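Stacking dishes with two arms: my demos are all over the place

Bontu Seyoum
Hi everyone! I'm fairly new to teaching by remote control and I've been at it since November, mostly in the evenings after 10 when it's quiet. The task is simple enough on paper: put the plates and the green bowl together in one stack, using both arms. I drive them with a pair of hand controllers through Trivum, and I have 61 demos saved so far.

My trouble is that I never do it the same way twice. Sometimes I hover forever trying to line the fingers up with a rim, and sometimes I start with the other arm without thinking about it. Should I throw the messy ones out, or keep them all and hope for the best?
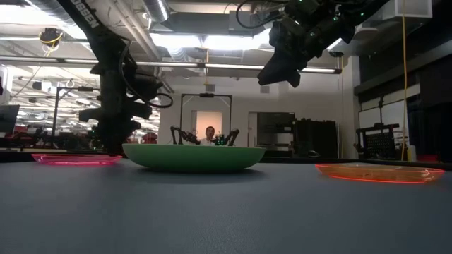
Radomír Jurčo
Oh, I remember this stage well, so please don't lose heart! I'd decide on an order before you start, say the bowl first, and write it on a sticky note. Keep moving the dishes to new spots between runs, though, because you do want that kind of variety. The long hovering is what I would cut. If you need to think, think before you hit record (it took me 2 whole weeks to learn that one).

Behrouz Zamani
just record more. i did 600 and it sorted itself out

Chaltu Habte
I'm with Radomír on the order, but I'd hang on to a few runs where you missed the rim and then recovered nicely. They helped mine a good deal. Also check your Trivum speed setting, mine was far too low and every reach took ages.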